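Folding lessons, week two

So I've been teaching a robot to fold pants! If you'd told me in February that this is how I'd spend my afternoons I would have laughed, but Ronja Sundqvist talked me into it and now I'm weirdly competitive about it.

You hold a gripper in your hand, you squeeze, you pinch the cloth, you bring it over, you let go. Then you shake the pants out and do it again. I did 80 on Monday (my wrist has opinions). My big problem is speed. I fold like my mother, fast and a bit rude, and Ronja keeps telling me to slow down at the pinch so the recording shows where the fingers go. Yesenia Marulanda is so smooth at it that I've started copying her, elbow tucked in and everything.

Shirts were easier, I think. Elastic is a pain! You smooth one side and the other side bunches right back up, and I never know whether to start at the waist or the legs. Yesenia says legs. I say waist. 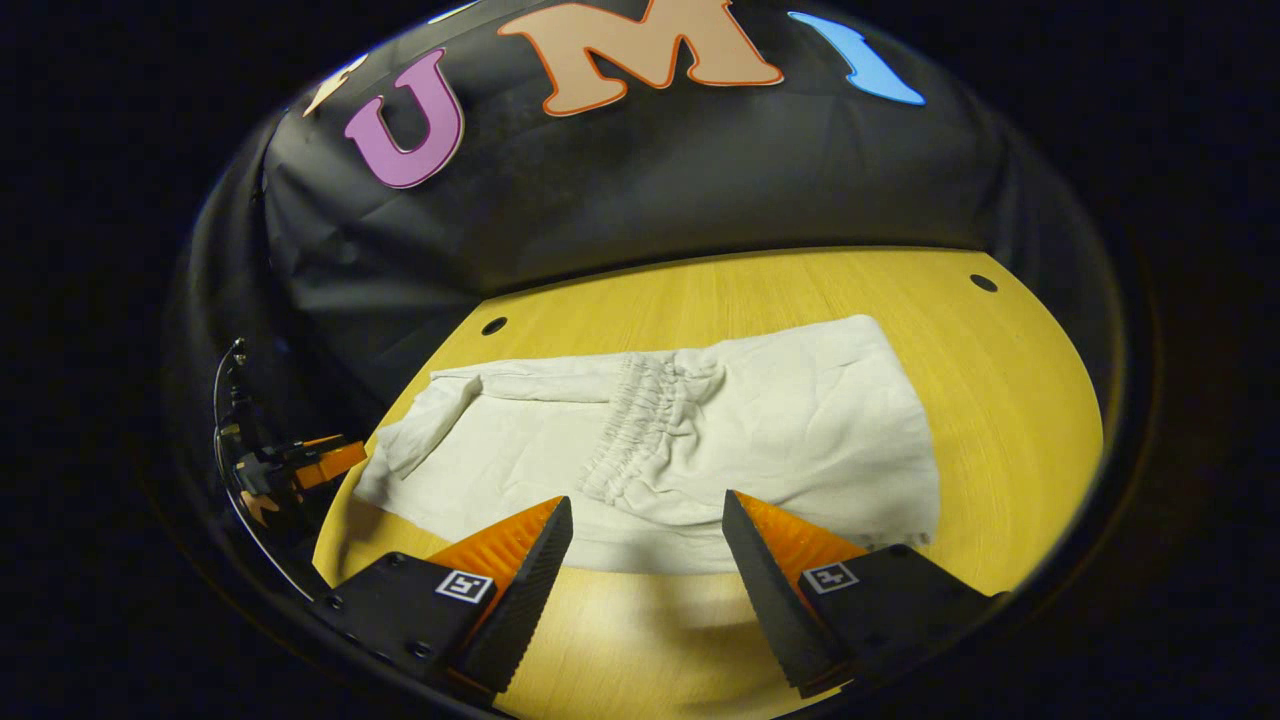
White pants on the round table, elastic waistband bunched up as usual.

Towels are next, and I've already asked for the small ones.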